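Search this site
Type and hit enter

How to Get Tea and Coffee Stains Out of Your Mugs
Posted in April by the Filwood Kitchen Notes desk
34 comments | 310 shares

I drink a frankly silly amount of tea, so my mugs go brown inside faster than I'd like to admit. For years I just bought new ones (my Ostau set was down to two survivors!) and then I finally sat down one Monday and worked out a routine that does the job without bleach.

What you need

Baking soda, a little dish soap, white vinegar, a soft sponge and hot water. That's it. I use whatever store brand of baking soda is cheapest and it's never let me down.

Step 1: Rinse and make a paste

Rinse the mug and leave it damp. Tip in a heaped teaspoon of baking soda and just enough water to get something like toothpaste. Too runny and it slides straight to the bottom, so go slow with the water – you can always add more.

Step 2: Rub it in

Smear the paste all over the brown bits and work in small circles. Use the soft side of the sponge, please. I wrecked the glaze on a lovely Retamal mug with a green scourer and I'm still cross with myself. Pay attention to the spot just under the rim, where the tea line sits, and go over the outside as well while you're there.
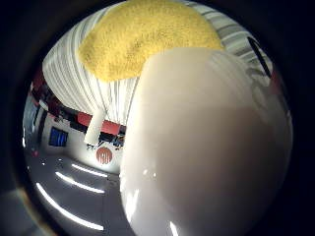 Step 3: Soak the stubborn ones

If there's still a ring, fill the mug with about 300 ml of hot water and a good splash of vinegar and walk away for half an hour. Do rinse the paste out first or it'll fizz all over your counter (fun, but messy).

Step 4: Wash and dry

Regular dish soap, a good rinse, then dry with a towel. I used to let mine drip dry, but our water here in Wurnon is so hard that I got chalky spots every time.

Mugs with gold or silver trim are a different story – skip the scrubbing on the trim and stick to mild soap there. Travel mugs can have the same treatment inside, but take the rubber seal off the lid and wash it separately.

34 comments
Leave a reply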